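Sunday sorting, and a word about bottles

Jan 12, 2020

I had promised myself that the new year would begin with a proper go at the cleaning cupboard, and of course it took me until now to get round to it. The cupboard has been on my conscience since August, when we came back from Stiltudham with a boot full of things we hadn't needed and I simply pushed them all to the back and shut the door. I do this more often than I should. Every time I wanted a cloth I had to hold something up with my elbow while I felt about for it!

So the rule I have settled on is that everything comes out before anything goes back. It sounds obvious, I know, but for years I tidied by shuffling things from left to right on the same shelf and calling it done. A table with a mat over it is a great help, as you can lay the bottles down flat and have a good look at the labels, and anything sticky stays off the good surface (I use an old mat from the shop on Grerkgate, which wipes down beautifully).
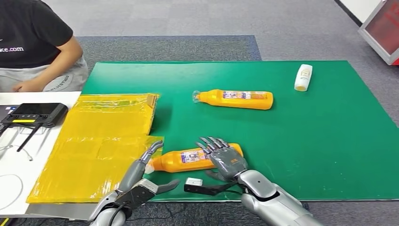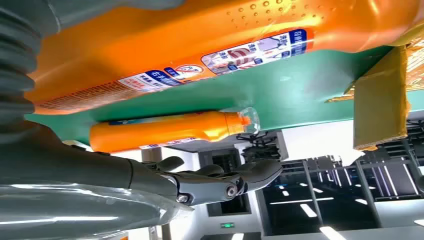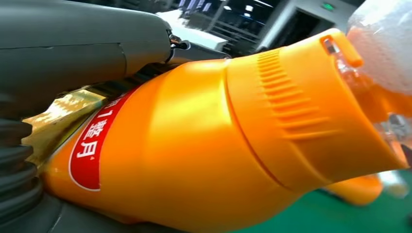 Big bottles, small bottles

I am very fond of an orange bottle, I must say. You can find it in the dark at the back of a cupboard, and it cheers up a dull shelf no end. What I am less fond of is the enormous size they sell laundry detergent in. It is cheaper that way, and I fall for it every time, but a full one is a real weight to lift down from above your head. My wrists have opinions about it these days.

What I do now is keep the large bottle low down, next to the machine, and fill a 500 ml one from it for everyday use. The little one lives at the front where I can reach it. Do put a label on whatever you fill, please, and keep the lot well out of the way of children. I once washed a whole load of towels in floor cleaner and they smelled of pine until Easter.

Boxes

I bought two plastic tubs from Adjei for the cloths and sponges, and they are fine, but a plain cardboard box with the flaps folded out does the job nearly as well and costs nothing. If it gets a drip in the bottom you put it out with the recycling and find another. The Dirmont caddy that I was so pleased with last year has gone to the charity shop, handle and all.

There is still the top shelf to do, which is mostly light bulbs and shoe polish, and I think that can wait until next weekend.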